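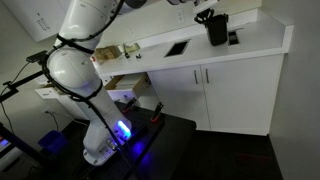

Konrad Krajewska pregunta si de verdad hacía falta una página entera para explicar cómo se recoge una encimera. Lo preguntó por escrito, en el buzón de sugerencias, y le debemos la primera respuesta.

Sí, hacía falta. La versión anterior era una nota pegada con celo que decía «por favor, recoged», y duró hasta que alguien apuntó en ella el teléfono de una pizzería.

Preguntas frecuentes sobre la encimera blanca del local Favau

¿Qué se puede dejar en la encimera?
Lo que se esté usando. Si has salido a comer, ya no lo estás usando. Si has salido a comer y vuelves mañana, menos todavía.

¿Y en la mesa negra?
La mesa tiene sus propias normas, colgadas en la puerta, y son más cortas que estas. Lo único que nos interesa aquí es que no se convierta en el sitio al que van a parar las cosas de la encimera cuando alguien «recoge».

¿A qué hora tiene que estar todo recogido?
A las 21 h. Entre las 20 y las 21 se puede seguir trabajando, pero con la conciencia intranquila.

¿Puedo dejar una caja de cartón «solo un momento»?
Puedes. La palabra «momento» ha dado bastante de sí en esta casa, así que la hemos fijado en una jornada. Escribe tu nombre y la fecha en una solapa. Las cajas sin nombre se pliegan y van al contenedor de papel de la calle, con lo que lleven dentro si cabe por la ranura (es broma, lo de dentro pasa al estante de objetos perdidos, donde ya hay tres paraguas y una batidora sin vaso).

¿Qué cuenta como recogido?
Recogido quiere decir que se puede pasar un paño de punta a punta sin levantar nada que no sea tuyo. Sabemos que es una definición exigente. También sabemos que hay quien empuja las cosas hacia el fondo, contra el reborde, y se va a casa tan contento.

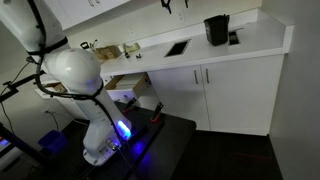

Las piezas pequeñas son la causa de la mayoría de los correos que recibimos, casi todos titulados «¿alguien ha visto…?». Ruedan, se meten bajo las cosas y acaban en la bolsa del aspirador. La caja de cartón arrimada a la pared, por ejemplo, no molesta mucho; las cositas oscuras desperdigadas delante de ella, sí, y son justo lo que conviene meter en un bote antes de irse. Los botes están en el estante de la entrada. Son gratis y devolverlos es obligatorio, aunque esto segundo se recuerda menos.

¿El recipiente negro es una papelera?
No echéis nada dentro sin preguntar. Ya hubo una discusión larga sobre una mondadura de mandarina y preferimos no repetirla. Se queda de pie, sobre la encimera, y quien lo mueva para limpiar que lo devuelva a su sitio.

¿Y los dos huecos rectangulares de la encimera?
Se dejan despejados. Nada de taparlos con una bandeja, una carpeta o el abrigo. Tampoco son un buen lugar para apoyar el café, por razones que Olszewski, nuestro vecino de banco, puede explicar con detalle y cierta amargura.

¿Con qué se limpia?
Paño húmedo y jabón neutro, y después paño seco. El blanco brillante enseña cada huella, cada gota y cada intento de limpiar con papel de cocina. Nada de estropajo verde. La encimera costó 2.772 euros con la instalación y el rayón que hiciera alguien saldría de la fianza común, es decir, de todos.

¿Puedo usar quitaesmaltes para una mancha de rotulador?
No. Avisa y déjala como está. Las manchas de rotulador se quitan mucho mejor que los remedios de internet.

¿Quién repone los paños?
Maltever los lava y los trae cada quince días. Si se acaban antes, es que alguien los está usando para la bici. Trapos para la bici hay en el cubo gris del patio.

He encontrado algo que no es mío. ¿Qué hago?
Al estante de objetos perdidos, con una nota que diga dónde estaba. «En la encimera» no ayuda. «A la izquierda, cerca de la pared» ya es otra cosa.

¿Cuánto tiempo se guarda?
Hasta final de mes. Los de diciembre se guardan hasta enero, por las vacaciones y porque en esas fechas todo el mundo pierde los guantes.

¿Se puede reservar un tramo?
No – se probó, y a la segunda semana había fronteras de cinta de carrocero y una reclamación territorial. Si necesitas espacio fijo, la sala Lilleck tiene taquillas. La 106 cierra mal, hay que levantar un poco la puerta.

¿Dónde se mandan las quejas?
Al mismo buzón. Konrad ya conoce el camino.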